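Irkudier project - minutes of the desk clearing meeting

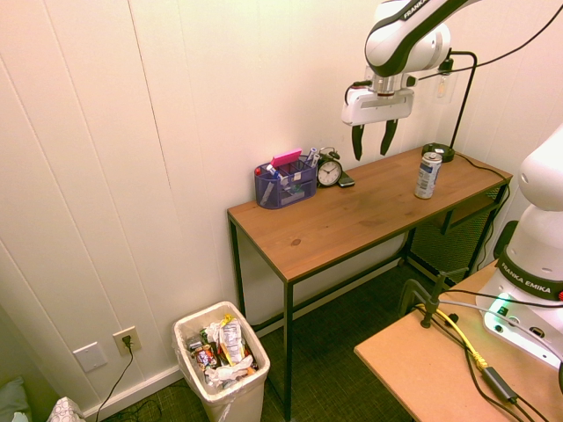
Minutes kept by the Prodamia side, Irkudier project
Meeting held 2021-01-14, Zomville lab and by call

Present: Prodamia (learning and data), Zomville lab (robot operation), Orlandini (evaluation). Orlandini joined by call and lost the connection briefly during item 3. The part they missed was repeated for them.

1. Previous minutes

Accepted with one correction. The earlier minutes said the action rate had been lowered for the whole data set. It was lowered only for the replay test. The recorded data is unchanged.

2. State of the data

The desk clearing set now stands at 3,318 demonstrations. All of them were recorded by teleoperation. The set covers picking up an item from the desk top, moving an item to another spot on the desk, and dropping an item into the trash can on the floor. Each demonstration has one written instruction.

Zomville reported that the can is the item operators handle most cleanly. The alarm clock is harder. If the fingers come down over the bells the clock tips, and the operator has to back off and try again. The phone is the hardest, as it lies flat and gives the fingers very little to hold. Operators have been pushing it to the desk edge first and gripping it there. Prodamia asked that this be written into the instruction sheet as an allowed strategy. At present some operators do it and some don't, and the policy sees both with the same instruction text.

Orlandini asked whether the failed grasps inside otherwise good demonstrations are kept. They are. The group agreed some time ago that a retry is useful data as long as the item ends up where the instruction says. No change to that rule.

Demonstrations in which the item fell off the desk and was put back by hand are still in the raw folder but are marked and left out of training. Zomville found several that had not been marked. They will go through the rest.

3. Main item: trimming the pauses

Background, for those who were not at the July workshop. Operators stop moving for a moment at two points in most demonstrations, once above the item before going down, and once just before opening the fingers. A policy trained on the raw data learns the pause as well as the motion. In the worst case the arm reaches the pause and stays there, with the fingers open above the desk, until the time limit runs out. In the logs this is called a stall.

Prodamia presented the comparison of three ways of treating the pauses:

Raw. Nothing removed. This is the baseline.

Cut. Every step in which the arm moves less than a set threshold is removed, including the steps in which the fingers are closing.

Cut with grip kept. Same as above, but steps are kept for a short window before and after any change in the finger command.

Each version was used to train the same network with 5 random seeds. The instruction text, the camera views and the training length were the same for all. Evaluation was on the real desk with the items placed according to the Orlandini placement sheet.

Result: the version with grip kept reached 67 percent success over the full evaluation. The raw version was clearly lower, and most of the gap came from stalls. The plain cut version had almost no stalls but was the worst of the three on grasping. With the finger closing steps removed, the policy lifts too early and the item slips out or is left on the desk.

Discussion. Zomville said this matches what they saw while running the trials. With the plain cut version the arm looks quick and sure until it goes up with nothing in the fingers. Zomville also noted that the grip kept version still hesitates above the clock, though it gets past it in most trials.

Orlandini questioned the threshold. It was chosen by looking at speed plots from the early demonstrations, when operators were less practiced and moved more slowly. A threshold that suits those may cut real motion from later ones, or the other way round. Prodamia agreed that it has not been tested and that the report has to say so. A short sweep over the threshold will be run, on the grip kept version only.

Orlandini also asked about the spread between seeds. Prodamia showed the seeds separately. One seed of the raw version did nearly as well as the weakest seed of the grip kept version. Prodamia does not think this changes the order of the three but agreed that the seeds should be printed one by one in the report and not only as an average.

A suggestion was made to leave the data alone and punish standing still in the loss instead. Prodamia tried a rough form of this before the comparison and it made the arm drift while the fingers were closing. It was not followed up. Zomville would like to see it tried properly before the paper says that trimming is the better choice. Agreed that the paper will not make that claim. It will say only what was compared.

Decision: the grip kept version becomes the standard preprocessing for the desk clearing set. The raw data stays available to all three groups.

4. Evaluation procedure

Orlandini went through the placement sheet. Item positions are drawn on a grid that covers the reachable part of the desk top. The organizer and the lamp are treated as fixed and are not moved between trials. The sheet currently allows the can to stand near the right front edge, and Zomville pointed out that a light touch there is enough to send it to the floor. Orlandini wants to keep those positions, as people do leave cans near the edge of a desk. Kept, with the falls logged under their own code so that they can be separated out later.

There was a longer exchange about what counts as success for the trash task. The sheet says the item must be inside the can liner when the arm returns to its start position. With a full trash can an item can rest on top of the wrappers and then roll off. Zomville has been scoring this by looking at the last image of the trial. Orlandini prefers a fixed wait before scoring. The wait was agreed but the length was not. Orlandini will propose one.

It was also noted that the fill level of the trash can is not recorded. It should be, as it changes how the target looks to the policy. For a start the operator will write down low, middle or full at the beginning of each session.

5. Second arm

Zomville asked if the handover task can start. In this task one arm takes an item from the desk and passes it to the arm on the work table. Prodamia would prefer to wait until the threshold sweep is finished, so that both data sets go through the same preprocessing. The pauses in a handover also mean something different. One arm has to wait for the other, and cutting every still step would remove that.

Agreed that recording may start in small amounts, for practice and to test the time stamps between the two arms. None of it goes into training yet.

Zomville reminded everyone that the cables on the work table have to be clear of the arm before a session begins. The checklist has a line for this and it has been left blank on a few of the session forms.

6. Report

Prodamia writes the method section and Orlandini the evaluation section. Zomville supplies the description of the robot setup and the operator instructions. The discussion section is left until the sweep is done. The figure with the three versions will use the same color for each version in all plots. The current draft mixes them up.

Orlandini asked for a table of failure types by item. Prodamia has the numbers but the codes were changed partway through, and "missed" and "slipped" were one code before the change. The older trials will be scored again from video.

7. Actions

Prodamia: threshold sweep on the grip kept version. Print results seed by seed. Share the trimming script with both partners.

Zomville: mark the remaining demonstrations with a hand reset. Add the phone strategy to the instruction sheet. Record the trash can fill level.

Orlandini: propose a waiting time for the trash task. Add the code for falls from the desk. Score the older trials again.

8. Other matters

Storage on the shared drive is about 2 weeks from full at the present rate of recording. Prodamia will move the camera views that are not used in training to the archive. Zomville asked that the side view be kept on the drive, as they use it for scoring. Agreed.

The next meeting will be set when the sweep results are in.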